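Crew wanted for the season at Bosman Wind & Water: instructors, beach crew, one repair person
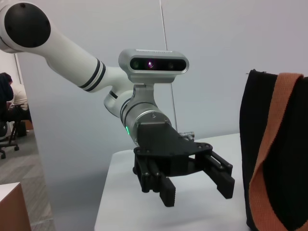
OK so we need people, and we need them soon. Last season we ran short by July and everybody was teaching doubles and eating lunch standing up. Not doing that again. If you kite, wing or windsurf and you can be nice to strangers before coffee, read on.

Where we are

East side of the bay, end of the gravel road, past the boat ramp. Side-onshore most afternoons, flat and waist deep inside the sandbar, chop outside it. Wind usually fills in after lunch. Mornings are for paddleboards, beginners on land, and fixing what got broken the day before. Closest grocery store is 10 miles. Gas is the same 10 miles. Plan accordingly.

What we're hiring

Kite instructors (4)
You need a current instructor card from a recognized body, first aid and CPR that won't run out mid-season, and at least one full season of teaching real beginners. Not just your cousin. You'll be in the water up to your chest a lot. Lessons are one on one or two on one, never more. Radio helmets provided, we use the Flutico ones, they're fine once you learn to talk slow.

Wing / windsurf instructors (3)
Same deal with first aid. Card preferred, but if you've coached kids at a sailing camp or similar we want to hear from you, and we may help you get certified before we open. Wing lessons have pretty much doubled on us so if you only windsurf, be willing to learn to wing. It's fun, you'll like it. Sunday kids' group goes to whoever actually enjoys kids.

Beach crew (3)
Launching, landing, rigging, rinsing, carrying. Checking people in. Telling people politely that they can't launch there. No teaching. No card needed but you have to be a strong swimmer and you have to know how to land a kite safely, or learn it in the first week. Good job for somebody who wants to ride every day and doesn't mind sand in everything. Must be 18.

Repair and rental bench (1)
Bladders, valves, lines, torn canopies, foil bolts that someone put in dry and left all summer. You need to be able to run a sewing machine and read a pigtail diagram. Prulero kites make up most of the rental fleet so if you know their one-pump setup, great, if not you'll know it by the second week. This one runs longer than the rest, starts early to get the quiver ready and stays late to put it away. Some flexibility on days.

Also maybe a boat driver

Depends on whether the new motor shows up. If you have a captain's license put it in your email and we'll talk. No promises.

Season and hours

Opening in May, closing when the water gets stupid cold, normally October. We'd like people who can do the whole thing. If you can only do June through August say so up front, we'll take a couple of short-season people for beach crew, probaly not for instructors.

Five days on, two off. Days off are not weekends, sorry, weekends are when the customers come. Instructors start at 10 most days. Beach crew earlier. Repair bench sets its own hours as long as broken stuff becomes not broken.

No wind days: you still get base pay. We'll find you something to do. Painting, usually. On really dead days we close up at noon and everybody goes foiling behind the boat or home to sleep.

Pay and the rest of it

Instructors get daily base plus a rate per lesson hour, plus tips, which are yours. Beach crew hourly plus a share of the tip jar. Repair bench is a monthly salary. We'll send actual numbers when you write, it depends on your level and we'd rather talk about it with you than post one number that's wrong for half the people reading.

Housing: bunkhouse behind the shop, shared rooms, shared kitchen, one good shower and one bad one. Rent comes out of your check, it's cheap. A few tent and van spots too. Dogs case by case, and we already have a lot of dogs.

Gear: use of the demo quiver on your own time once customers are covered. Pro deal on boards and kites. The Grader shorty and a rash guard are yours to keep, bring your own full suit for spring because you'll need it in May, trust me.

Must be authorized to work in the US. We're too small to sponsor visas this year.

What we care about

Show up on time. Check your gear before you hand it to anybody. Call it when it's too strong, even if the customer drove four hours, we will back you up every time. Don't ride through the beginner area. Don't be the guy doing big airs ten feet over a student's head, we had that guy.

You do not have to be a great rider. Patient beats good for this. Spanish is a big plus, French too, we get a lot of folks down from Quebec in August.

How to apply

Email the shop with CREW and the job in the subject line. Tell us:

your dates, first day and last day you can work
cards and certs you have and when they expire
what you ride and for how long
where you've worked before and someone we can call there
whether you need housing, or are bringing a van

A resume is fine but don't sweat it. A short video of you teaching is worth more than a video of you jumping. No links to 20 minute edits please, we don't have time to watch it.

Apply by January 31. We start phone calls in February and try to have everyone picked by the end of that month. If you're local come by the shop instead, somebody is there Wednesday afternoons all winter doing inventory, knock loud becuase the compressor is usually running.

Returning crew: you don't need to send all this, just text the shop phone with a yes or no and your dates. We're holding your spots but not forever. And whoever has the key to the blue container, bring it back.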